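# About Omside

Hi! We're Omside, a small shop in Ollmont that teaches robots to do kitchen chores by showing them. I started the company in a rented unit behind a tile store, with two arms, one very slow laptop and a lot of toast (more on that in a second). We've grown since then, but the work still starts the same way, with a person moving an arm through a job until the motion feels right.

## What we do all day

Most of our demonstrations are done by remote control. One of us sits at the controls, watches the table, and steers both arms through something like setting out breakfast or putting dishes away. Other days we take hold of the arm and guide it by hand, which I still love for the fiddly bits near a handle or a peg. A good session gets us 30 clean runs of one task. Our breakfast set is up to 430 runs now, and I'm pretty sure I've driven more than my share of them!

We use regular kitchen stuff on purpose. A plastic cup gripped on its side over a plate of toast, mugs on a wooden tree, plates in a rack: that's the kind of table our operators get to know really well. Toast is a tough one, by the way. You come in a little low and you've got crumbs and a start-over.
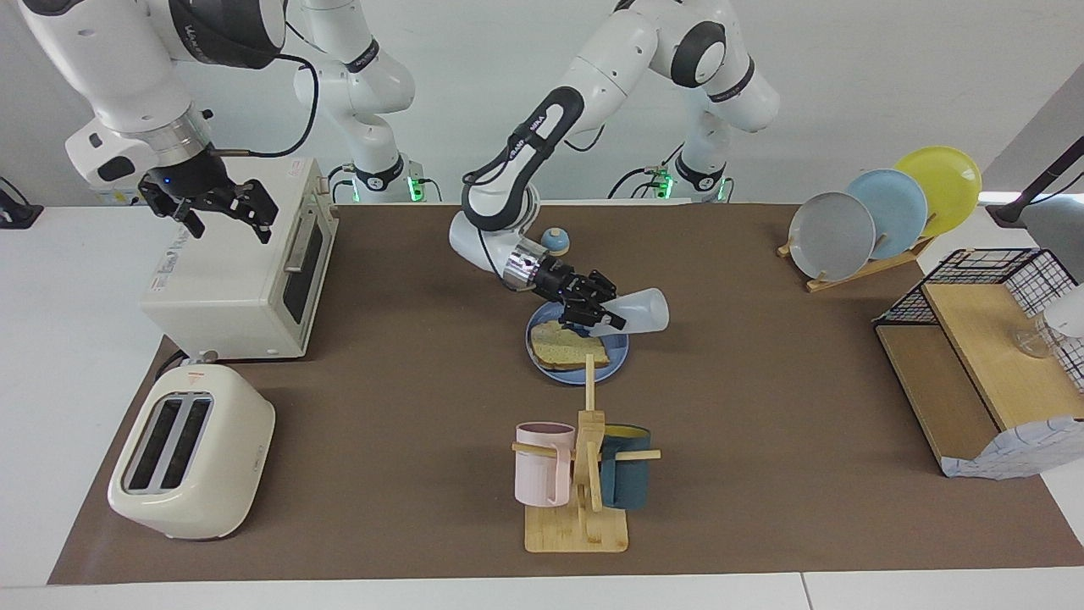
## Who we work with

Our first customer was Fallahi, who make countertop gear and wanted arms that could open and close their doors all day long. We recorded 224 runs for them in one August and we've been working together ever since. We also run an afternoon program with Kidville, where kids take the controls and try to move a cup from one spot to another. They're fast learners (and they're brutal about my driving).

## Want to try it?

New operators train with us for two weeks and you don't need a robotics background. Patience helps, and so does having washed a lot of dishes. Stop by after 3 p.m. if you're in Ollmont, ring the side bell, and we'll put you in the chair for a run or two.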